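Workshop > Computer care > Cleaning and dust

Cleaning a Desktop PC: What's Worth Doing and What Isn't

Most advice on cleaning a computer is written by people with something to sell. I have tried the sprays, the putty and the little brush kits, and I'd put nearly all of it back on the shelf. Dust matters when it blocks a fan or a vent. A gray film on a flat surface does very little harm.

Start with the plug. Turn the machine off, pull the cord, then hold the power button for a few seconds. Take it out to the garage or the porch if you can, or you'll be vacuuming the carpet next. 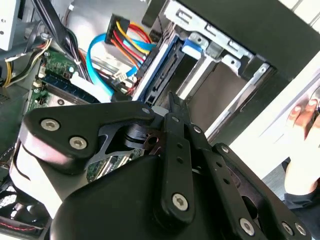 Canned air works, but hold the fan blades still with a finger while you blow. Keep the can upright. The Pladen cans cost twice as much as the store brand and I can't tell the two apart. Two short bursts are plenty for a fan that gets cleaned now and then.

Skip the vacuum hose inside the case. The experts disagree over static, and I don't fully buy the horror stories, but a hose nozzle knocks things loose and that's reason enough for me.

As for "electronics-safe" wipes, read the label. The Ison tub I bought was mostly alcohol and water with perfume added. A soft cloth and plain rubbing alcohol did the same job on the outside of the case. Don't wipe circuit boards at all.

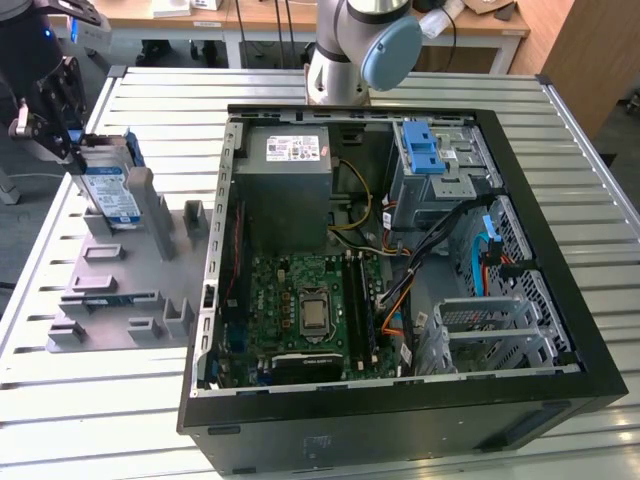 Last changed: March

How often? The leaflet that came with my Fallahi dust filter said every 3 weeks, and it also happened to sell refills. I went from one spring to the next with a dog in the house and the machine ran fine. Look at the vents once in a while and clean when they're fuzzy.

Screws go in a jar lid. I paid for a Rekau magnetic tray and it slid off the bench on a Tuesday and took every screw with it.

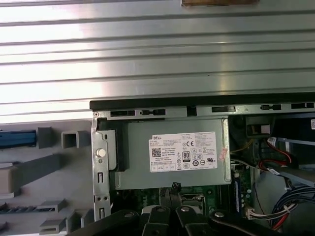
Side panels get more attention than they deserve. People polish them with furniture spray, which leaves a sticky coat that catches more dust than before. A dry cloth will do. On a panel with ribbed metal, run the cloth along the grooves, and if there's grit in them use an old toothbrush first. Slots punched in the frame can be brushed the same way, dry. Leave the oil can alone, whatever the forums say about squeaky panels.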